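# Kenlow and Dillness are sharing a 12-inch 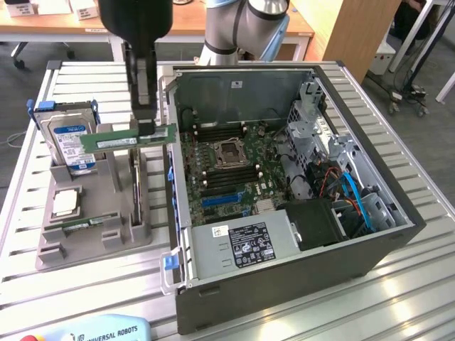
*A stick of RAM held over an open computer tower.*

So my favorite bit of news this month: Kenlow and Dillness are putting out a split record together in April, on the tiny Domalville label Munteanu. I've been hoping for something like this ever since they toured together (I caught 3 of those shows, no regrets, very little sleep).

Kenlow get side A with two long instrumentals, both recorded live in one room with hardly any overdubs. Dillness take the flip with three shorter songs, and one of them is a cover of an early Kenlow B-side, slowed way down and sung instead of played on organ. I've heard a minute or so of it and I'm already a goner!

Munteanu are pressing 1,000 copies on black vinyl, plus 400 on a cloudy green that you can only get from the label's own shop. If you want the green one, be quick – their last color pressing was gone before I'd finished my coffee. There's a download too, with an extra Kenlow track that wouldn't fit on the record.

Both bands play a release show at the old ballroom in Domalville, which holds 1,166 people and has the best sounding balcony I know. Doors are at 7 p.m., and Dillness are on first. I've got my ticket, so come say hi if you see me up there.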